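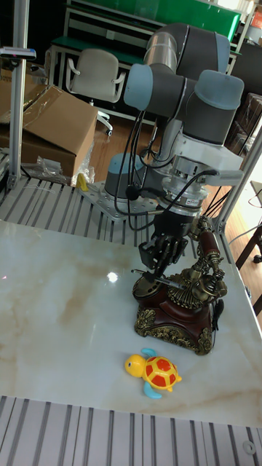

An ornate antique-style telephone on a marble-patterned tabletop.

Åsmund Dahlgren lost his first match in Mallevora in straight games, shook hands, and asked the tournament desk where he could get a sandwich. The desk did not know. He had been a citizen of nowhere in particular, in badminton terms, for 15 months by then, and was getting used to vague answers.

Switching flags in his sport is a slow business. A player files the papers, sits out the team events and watches his ranking slide while two federations write each other very polite letters. Dahlgren, 29 when he started, fell as low as 1,051 in the world.

"I was below a man who had retired," he says. "I checked. He sells kitchens now."

He spent the wait in a rented hall in Netetti, where the roof leaks over court 2 and the shuttles drift toward the fire door. His coach, Gunther Oltmanns, is a former doubles specialist who talks during rallies and goes quiet during breaks. Oltmanns threw out the jump smash that had made Dahlgren mildly famous as a junior and replaced it with nine weeks of net drills.

"He has lovely hands," Oltmanns says. "He used them mainly for waving at the crowd."

The results have been decent without frightening anyone. A semifinal here, a walkover there, and a long, ugly win over Sundqvist, the second seed, in which both men appeared to be waiting for the other to get bored. Sundqvist did.

The racket deal with Planduser came through a week later — modest money, plus more grip tape than one household can use.

In September Dahlgren is due to play his first team tie in the new shirt. He has learned the anthem, or at least the first verse. Oltmanns has asked him to hum the rest.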